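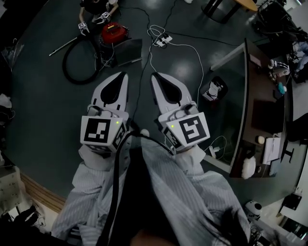

약속 장소에 11분이나 늦었다. 변명을 하자면 골목을 두 번 잘못 들었다. 헐레벌떡 문을 열었더니 리즐 아이그너(Liesl Aigner)는 벌써 커피를 반쯤 마시고 창가에서 대본을 뒤적이고 있었다. "괜찮아요, 저도 방금 왔어요." 반쯤 빈 잔을 보면 거짓말인데, 그 말투가 어찌나 자연스러운지 역시 배우구나 싶었다.

영화 '밀턴(Millton)'을 본 사람이라면 이 배우의 얼굴을 쉽게 잊지 못할 것이다. 폐업을 앞둔 방직 공장에서 마지막까지 장부를 쓰는 경리 직원 역이었는데, 대사가 정말 적다. 나는 극장에서 두 번 봤고 두 번 다 울었다(두 번째는 어디서 울지 뻔히 알면서도!).

"대본을 처음 받았을 때 제 대사에만 형광펜을 칠해 봤어요. 다 세어 보니 63줄이더라고요. 어머니한테 전화해서 주연이라고 자랑해 놨는데 이걸 어쩌나 했죠."

그런데 촬영에 들어가니 그 63줄도 많게 느껴졌다고 한다. 감독 플루리나 슈바이거(Flurina Schwaiger)가 현장에서 대사를 자꾸 지웠기 때문이다. 아침에 외운 문장이 점심때면 없어져 있었다고.

"플루리나는 설명을 안 해요. 그냥 연필로 쓱 긋고 가요. 처음엔 제가 못해서 그러는 줄 알고 숙소에서 혼자 끙끙 앓았어요. 사흘째 되던 날 물어봤더니 '얼굴로 벌써 말했잖아' 그러더라고요. 그 말 듣고 그날은 잠을 잘 잤어요."

두 사람은 이 영화 전까지 모르는 사이였다. 리즐은 원래 소극장 배우였고, 극단 '바흐만(Bachmann)'에서 여덟 시즌을 보냈다. 객석이 꽉 찬 날보다 동료들 가족만 앉아 있던 날이 더 많았단다. 생활비는? 내가 조심스럽게 묻자 리즐이 웃음을 터뜨렸다.

"별거 다 했죠. 빵집 새벽 근무, 오디오북 녹음, 박물관 음성 안내. 아직도 어느 박물관에 가면 제 목소리로 '다음 전시실은 왼쪽입니다'가 나와요. 친구들이 거기 갈 때마다 녹음해서 보내 줘요, 놀리려고."

첫 영화 오디션도 그 무렵이었다. 지원자가 2,000명이라는 말을 대기실에서 듣고 집에 갈까 했는데, 마침 비가 쏟아져서 그대로 앉아 있었다고 한다. 결과는 탈락. 하지만 그때 찍은 오디션 영상이 돌고 돌아 슈바이거 감독에게 갔다.

"그 영상에서 제가 대사를 까먹어요. 한참 가만히 있다가 다시 시작하거든요. 플루리나가 하필 그 가만히 있는 부분이 좋았대요. 저는 지금도 못 봐요, 창피해서."

사생활 얘기는 역시 쉽지 않았다. 누구와 사느냐고 슬쩍 물었더니 "늙은 개 한 마리랑, 시끄러운 냉장고요"라는 답이 돌아왔다. 더 캐물을 생각은 없었다. 대신 개 사진은 실컷 봤다. 이름은 누보멜(Nuvomel)인데 어디서 따온 이름인지는 끝내 안 알려 줬다.

차기작은 시리즈물 '페칸체(Fekance)'다. 이번엔 말이 아주 많은 변호사라고.

"1화 대사만 해도 '밀턴' 전체보다 훨씬 길어요. 요즘은 산책하면서 계속 중얼거려요. 이웃들이 슬슬 피하는 것 같아요."

촬영은 다음 주에 시작한다. 무섭지 않냐고 했더니 리즐은 잠깐 창밖을 보다가 무섭다고, 그런데 바흐만 시절 첫 공연 날도 똑같이 무서웠다고 했다. 그러고는 케이크를 하나 더 시키자고 했다. 우리는 자두 케이크를 시켰고, 내가 더 많이 먹었다.

2022년 10월 22일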